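Student project report, final version
Project: Tam (wrist camera grasp ranking for cluttered tables)
Mar 27, 2024

1. What we were trying to do

Short version. Arm with two fingers, camera on the wrist, messy table. Can the wrist view alone tell the arm which thing to go for first? Most of the papers we read use a fixed camera above the table plus depth. We only had the wrist one, plain colour, no depth, so that became the question.

The project is called Tam. The arm software is Triden, which the lab already had running, and we did not touch the motion side of it apart from speed limits. The labelling tool is Flestero. Everything was done in the Cevisach lab, bench by the door.

2. Method

We recorded grasps by teleoperation first. One person drives, one person resets the table, swap when the driver gets sloppy. Total after cleaning: 1,073 grasp attempts. We threw out the ones where the log and the video did not line up, which was a bug in our own timestamp code and cost us most of October.

For each attempt we keep one picture, taken just before the fingers start to close, plus the outcome (held or not held after lifting). The ranker is a small network. It gets the picture and a candidate grasp (position in the picture and finger angle) and gives back a score. Highest score wins. No clever planning on top, no memory of the last try.

Candidates come from a very simple sampler. It looks for edges that are close to parallel and not wider than the fingers can open. This works nicely on hard plastic. It is poor on anything soft, more on that below.

Table rules. We wanted clutter that looked like a real bench and not blocks laid out in a grid. So: soft and hard parts mixed, things allowed to touch and overlap, packaging left in. No tidying between attempts unless something fell off. Light was left low for part of the recording because the lab lights are on a timer and we decided not to fight it.

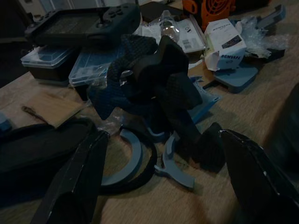
Test set was kept apart from the start. 60 table layouts, none used for training, each one run with the ranker and again with the baseline. The baseline picks the candidate closest to the middle of the view. Sounds silly but it is hard to beat, as the driver tends to point the camera at what they want anyway. We only noticed that bias half way through and it should of been in the plan.

To get round it we started each test from 3 fixed wrist poses, so the middle of the view was not a hint any more.

3. Results

Hard plastic parts: ranker clearly better than the baseline, from all the start poses. Curved parts were the best group. The sampler gives lots of candidates along the curve, so the ranker has something to choose from.

Soft things: no real difference. Padded fabric folds up differently every time it is dropped and the edges the sampler finds are mostly creases. The ranker gives high scores to creases. The fingers close, slide up the fold, come away with nothing.

Clear packaging: worse than the baseline. Bubble wrap and clear plastic bring bright spots and the network seems to read those as edges. We tried masking out the very bright pixels. Helped a bit on bubble wrap, and hurt on shiny plastic, so we took it out again.

Dark on dark was the other bad one. Black foam under low light hardly gives the sampler any edges at all. In 14 of the test layouts the part we would have picked by hand got no candidate whatsoever, so the ranker never had a chance at it. That is a sampler failure and we count it seperately in the results table.

4. Things that went wrong

Finger tips show up in every picture. At first the network used them as a shortcut: it learned how wide the fingers were open and guessed the outcome from that. Training numbers looked lovely, test numbers awful. Fixed by blanking out the finger area at training and at test.

Outcome labels are too coarse. "Held" covers a firm grip and also a part hanging by one corner. Should have been at least another label. Too late to redo in Flestero.

Exposure. Camera was on auto for the early recordings and fixed later. We left both in and did not check the effect properly.

5. If we had longer

New sampler first, before touching the network. Something that does not need clean edges. Then a short look-around move before scoring, so there are a few views of the same pile in place of one. Triden can do this already, we just never wired it up.

Also a small lamp on the wrist. Cheap, and probably worth more than another month of training.

Code and the cleaned log are in the project folder on the lab drive, under tam. Read the notes file first, the column names changed after October and the old scripts will not run on the new log.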